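2020-02-13
Cell rules, draft 2. Supersedes the sheet taped to the cabinet, which had been edited in three colors of pen and contradicted itself on the subject of gloves. Covers two-arm work on flat parts. Mwangi has the master copy in the Gidumico folder, please don't start another one.

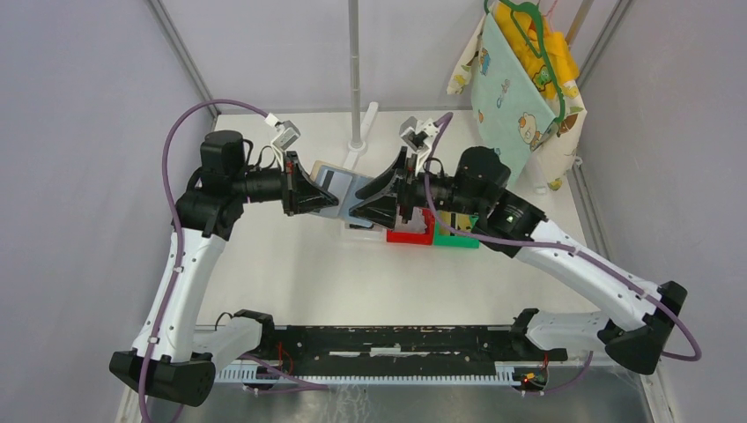
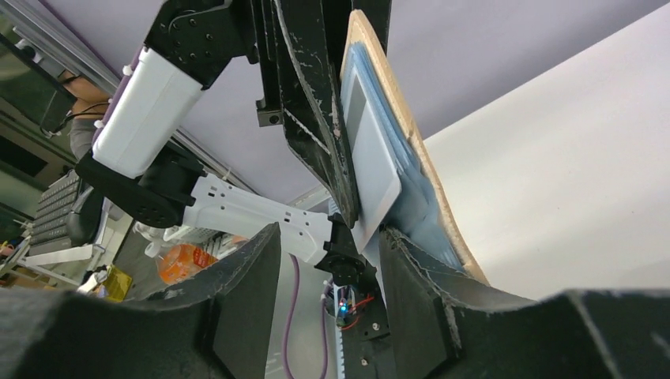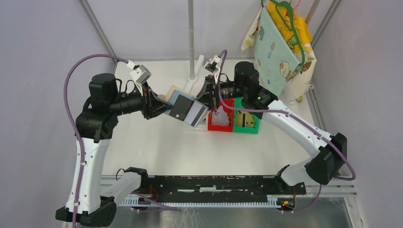
Neema Odera

Spent the morning with the old rules in one hand and a pencil in the other. Most of them were written by someone who had just been annoyed by something. You can date them by the annoyance. "DO NOT park arms over bins" is from the week Dikelwood visited. "No tape on links EVER" has to be me, although I don't remember the tape.

What I want is a sheet a new operator can read before touching anything, and that the rest of us can't pretend we didn't understand. Current text below, with gripes.

Before power
Walk the cables from the wrist camera back to the base with your eyes and then with your hand. The purple ones go over the outside of the white link and need a real loop at the wrist. Too short and it pulls the connector when the wrist rolls. Too long and it finds the other arm. The old rule said "adequate slack," and adequate turned out to be a matter of temperament. New rule: fold the wrist to both ends of its travel, by hand, power off, and look at the loop each time. If it goes tight or swings into the gripper, redress it and do both ends again.

Look at the fingers. Scratches get logged and ignored. A torn edge gets logged and shown to whoever is running Muli that shift, who decides. Do not trim a torn edge with the good scissors. Do not trim it with the bad scissors either.

Bins
Bins stay where the layout sheet puts them. If you moved one to get at something, that is a new layout and it gets a new number. Run 1051 was filed under the wrong layout for this exact reason and Mwangi found it by scrolling, which he has mentioned.

Open question: whether we log what's in the bins at the start. I say yes. Mwangi says the camera already knows. I say the camera can't tell me what it's called.

Two grippers, one part
This is the section the old sheet didn't have at all.

One arm is the holder, the other is the visitor. Say out loud which is which before you start. The holder doesn't open until the visitor has closed and the operator has said "have it." If both operators are being the visitor, you will know quite soon.

Approach flat parts from the side, slowly, with the fingers already open to width. Don't open them on the way in. The thin stuff bends before it slips, and from a wrist view a bend looks a lot like progress. Check the fixed view before calling a grip good. I would like this in bold but the template won't do bold.

If a part tilts while both arms have it, stop both arms. Not the one you think is at fault. Both. Then back the visitor off the way it came. We lost a chunk of runs, 2942 to 3043, to arguing about this after the fact, and the notes from that stretch are mostly the word "he" with nothing to say who.

Hands
No hands past the front rail while either arm is enabled. Being quick doesn't count as an exception, nor does "I was only going to nudge it." Call it, wait for the other operator to answer, disable, then reach. The answer has to be a word. A nod from behind a monitor is not an answer (February, first week, no names, it was me).

The old sheet also let you reach in from the back "if arms are parked." Struck. Parked is a position, disabled is a state, and only one of them is any use to your fingers.

Stopping
Any person in the room can call a stop. You don't need to be on the rota and you don't need to be right. Whoever calls it writes one line in the log. One line, as in one. The Proririk people write a page and then the log doesn't get read.

After a stop, go back to the cable check. Yes, all of it. I timed myself and it was less than the time I spent complaining.

Logging
Part names come from the parts list. "Blue thing," "the other blue thing" and "flat" are all in last month's log and I'm fairly sure they're the same object. If it isn't on the list, add it before the run.

Write down which view you were driving from. It changes how people aim and we keep rediscovering that.

Still to do
- Ask Mwangi if "holder/visitor" is all right or if he wants left/right. Left/right depends where you stand, so I'm going to lose my temper if he does.
- Gloves. Both old versions are wrong.
- Find out who has the layout sheet with the coffee on it. It has the only correct measurement for the pole foot.
- Laminate nothing until draft 3.

Mwangi's comments (pencil, margin): "Keep holder/visitor. Bin contents ok, but you're typing them."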